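Caring for Film Prints, Discs and Tapes at Home
Household Guidance from the Nummont Film Library

The Nummont Film Library receives a steady number of inquiries from residents who own movies on older formats and wish to keep them in good condition. The advice on this page applies to 8mm and 16mm film, VHS and other videocassettes, laser discs, DVDs and Blu-ray discs. It also covers the paper items that often accompany a collection, such as posters, lobby cards, programs and ticket stubs. It was last reviewed in March and replaces the earlier leaflet.

Where to keep a collection

Choose an interior closet on the main floor of the house. Attics become too hot in summer, and basements are subject to damp and to burst pipes. An outside wall is less suitable than an inside one. The lowest shelf should stand at least six inches above the floor.

A steady temperature is more important than a low one. Film and tape suffer when a room warms and cools repeatedly over the course of a day, so a closet that shares a wall with a furnace, a clothes dryer or a kitchen range should be avoided. Relative humidity between 30 and 50 percent is suitable for most household collections. An inexpensive humidity gauge placed on the middle shelf will give a fair reading, and it should be checked at the change of each season.

Keep tapes away from large loudspeakers, electric motors and magnetic cabinet catches. Discs and film are not affected by magnets, but they should be kept out of direct sunlight.

Videocassettes

Store cassettes upright, on end, in the manner of books. The full reel should be at the bottom. A cassette left lying flat for years may develop uneven edges along the tape, which show on the screen as a band of noise at the top or bottom of the picture.

Rewind each tape fully before it is put away, in one continuous pass. A tape stopped halfway is wound at two different tensions. Tapes that have not been played for several years should be run forward to the end and back once before viewing.

Paper sleeves shed fibers and hold moisture. Hard plastic cases that close completely are preferred. Remove the record tab from any cassette that holds a home recording, and write the title and year on the spine label in pencil or archival pen. Adhesive notes should not be placed on the cassette shell, where they may come loose inside the player.

If white or gray powder is visible through the cassette window, do not play the tape. The powder may be mold, and a single moldy cassette can carry it to the player and from there to every other tape in the house. Seal the cassette in a plastic bag, label the bag, and keep it apart from the rest until it can be examined.

Discs

Handle discs by the outer edge and the center hole. To release a disc from its case, press the center hub with one finger and allow the disc to rise. Bending a disc against a tight hub is the most common cause of small cracks around the center hole.

Dust should be removed with a soft blower or a clean, dry microfiber cloth. Wipe in a straight line from the center to the outer edge. Fingerprints may be removed with a cloth slightly dampened with distilled water, followed by a dry one. Household window cleaner, furniture polish and toothpaste are not recommended for any disc.

Write on discs only with a water-based marker, and only on the clear plastic ring at the center. Solvent markers and paper labels can damage the layer that holds the recording.

Setting up a work surface

Most cleaning and sorting can be done at an ordinary dining or kitchen table. Clear the table completely, wipe it with a damp cloth, and let it dry. Wash and dry the hands, and remove rings and bracelets. Food and drink should be kept in another room for as long as film or paper is out of its container.

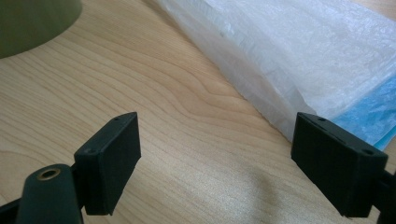 Lay down a clean, undyed cotton sheet before opening any can or sleeve. Newspaper should not be used, as the ink will transfer. A desk lamp placed low and to one side will show scratches, dust and surface mold more clearly than a ceiling light. Set out only one reel or one folder at a time, and return it to its container before taking the next.

Small-gauge film

Open each can and note the smell. A sharp odor of vinegar indicates that acetate film has begun to break down. The process cannot be reversed, but it can be slowed by cold storage, and the affected reel should be moved away from the others the same day. Cans with rusted rims should be replaced with vented plastic cans of the same size.

Film should be wound evenly and without great tension. Do not pull on the loose end to tighten a reel, which drags dust across the picture surface and leaves fine vertical scratches. Wear clean cotton or nitrile gloves, and touch the film only at its edges.

Do not place old film in a projector until its condition is known. Shrunken film will catch on the sprockets and tear at the perforations. Anyone who finds 35mm film made before the early 1950s should leave it closed and call the Library. It may be on a nitrate base, which burns readily and requires special handling.

Posters and paper items

Posters that have been folded for many years should be left folded unless they are to be framed. Repeated opening weakens the creases. Posters that have been rolled should be kept on the outside of a wide acid-free tube and covered with a layer of acid-free tissue.

Never repair a tear with household tape. The adhesive turns yellow and passes through to the printed side. Staples, rubber bands and metal paper clips should be removed — slowly, and with a thin plastic spatula if they have begun to rust. Lobby cards and stills may be kept in polyester sleeves. Sleeves made of vinyl have a strong odor and should be discarded.

Keeping a list

A written inventory is useful for insurance purposes and for heirs. For each item, record the title, the format, the year if known, the condition and the shelf. A simple notebook is sufficient. Collections of more than 208 items are easier to manage in a spreadsheet, and the Library can supply a blank one on request.

The collection donated by the Benjelloun family came to the Library with such a notebook. It listed 916 reels and cassettes by shelf, and the transfer was completed in a single season as a result. The Library's holdings of locally made film now stand at some 3150 titles, many of them from household closets.

Home recordings should be copied to digital files while working players are still available. Keep two copies in two different buildings. The original should be retained after copying, even when the copy appears to be complete.

Assistance

Aleksi Nieminen, Keeper of Moving Images, receives visitors at the Soveo Street reading room each Tuesday from 10 a.m. until 3 p.m. Up to five items may be brought for inspection, and no appointment is required. Larger collections are seen by arrangement at the Cistard annex. Items suspected of carrying mold must arrive in sealed bags and should be declared at the front desk.

Vented film cans, polyester sleeves and acid-free tissue may be purchased at the reading room during the same hours.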